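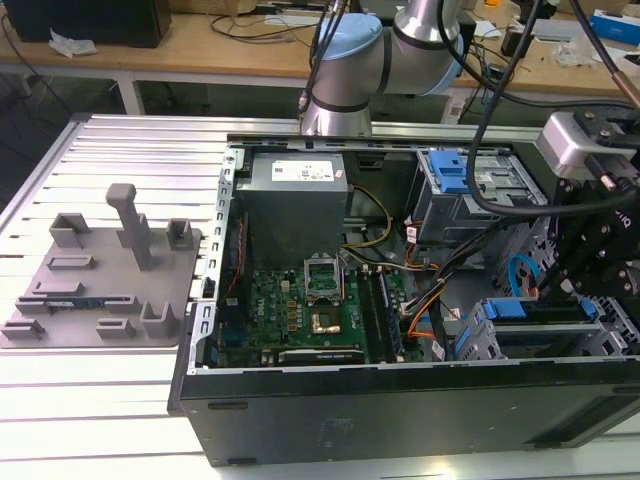 # Workshop Tips: Rules for a Robot Arm at the Repair Bench

Most of what gets written about safe robot benches is a poster. It says STAY ALERT, it has a yellow triangle on it, and people stop reading it by the second morning. The tips below come from a year of taking old desktop computers apart and putting them back together with an arm at the Clornthorpe shop. I've kept the ones that held up and I say so where I have doubts.

## Before power-on

- **Unplug the computer and hold its power button in for 10 seconds.** The arm doesn't care about leftover charge. You and the motherboard should.
- **Set the tower so it can't slide.** Slatted tables are great for clamps, and then people leave the clamps in a drawer. Push on the case with the heel of your hand. If it moves, the arm will move it too.
- **Tie back what you can.** Drive cables and power leads spring up once a case is open. A camera may see a cable fine and the arm will still snag it.
- **Don't trust "collaborative" on the box.** It's a word from the sales department until somebody has looked at your tool, your speed and your part. A slow, gentle arm holding something pointed is still holding something pointed.

## Hands

The rule at our bench is simple to say: moving arm, no hands inside the case. If a hand has to be near the work, the arm is stopped first, and stopped means stopped by the button, not "it looks like it's waiting." Robots look like they're waiting all the time. Some of them are.

Erick Makokha wanted to write this as a distance. His first draft said 300 millimeters from the gripper at all times. I argued against it and still do, as people can't judge 300 millimeters while they're reading a screen. We settled on the edge of the case as the line, which anyone can see.

The outside of the case is where the rule gets soft. Steadying a panel from the side feels harmless and mostly it is. I'd still rather see a clamp there.

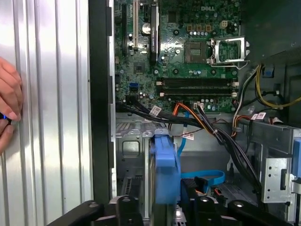

## Speed and force settings

Set the speed for the worst part of the job and leave it there. We run at 18 percent of full speed for anything inside a case. Visitors find it dull to watch. I have been told by a salesman from Flindach that this is "leaving throughput on the table," and I told him the table was mine.

Force limits deserve more suspicion. The number on the screen is what the arm thinks it's pushing with, and I wouldn't bet a socket on it. Try this:

1. Put a kitchen scale under the gripper, with a scrap of foam on top.
2. Command a gentle press, the same one your program uses.
3. Write down both readings, the arm's and the scale's.
4. Do it again after any tool change, and again after a crash, even a small one.

If the two don't agree, go with the scale. Ours is a Maruyama from the kitchen aisle and it has been less trouble than the software.

CPU sockets get their own rule. With the chip out and the metal cover up, the contacts are bare, and a dropped screw can finish the board. Plan arm moves so they don't carry parts over an open socket. If the path has to cross it, cover it first. 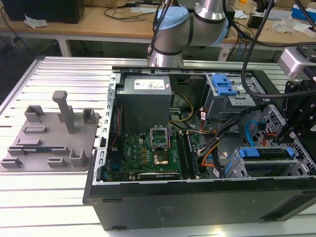
Holders for loose parts are the cheapest safety gear in the building. A part that lives in a known spot is one that nobody reaches under the arm to find. Fancy trays get sold for this, but a printed one will do: a memory module can rest in a slot across a flat gray plate right beside the case, where the arm and the person both know to look. My complaint is with trays that have a holder for everything. People start parking screwdrivers in them. Pick up the stray tools before you start, and hold modules by the edges when you load them by hand.

## Paperwork, such as it is

The Temetport checklist that came with our setup has 233 items. I have never met a person who did all of them, and a list like that teaches you to tick boxes without looking. We cut ours down to one side of a card:

- Stop button tested this morning
- Case clamped and unplugged
- Speed at the posted setting
- Tray loaded, tools off it
- Name of whoever has the stop button

That last line matters most to me. Write a real name – "the team" can't press anything.

Keep the long list too, in a binder, and go through it properly each December or whenever the arm gets moved. A short card doesn't replace a risk assessment, and anyone who sells you a card as one should be shown the door.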